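Zunum snack trays, light yellow, set of 4

I bought my first set of these for the office and ended up selling them in the shop, so yes, I'm biased! They're small rectangles with a slightly raised rim, enough to stop a pen or a grape from rolling off, and the pale tan inside goes with pretty much any table (ours is dark gray wood grain and they look so cheerful on it).

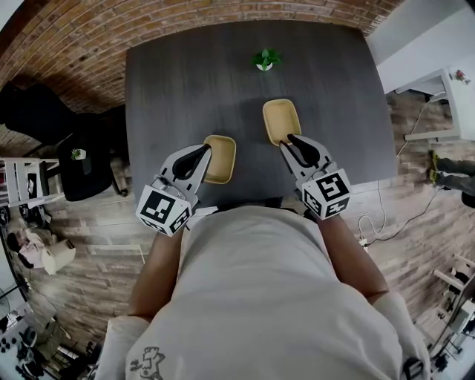 I get asked about bigger ones a lot. Jorico has promised me a large size in May, and I'll list it the day it lands. Until then it's this size only, item 2100, and Dong-hyun packs every order himself.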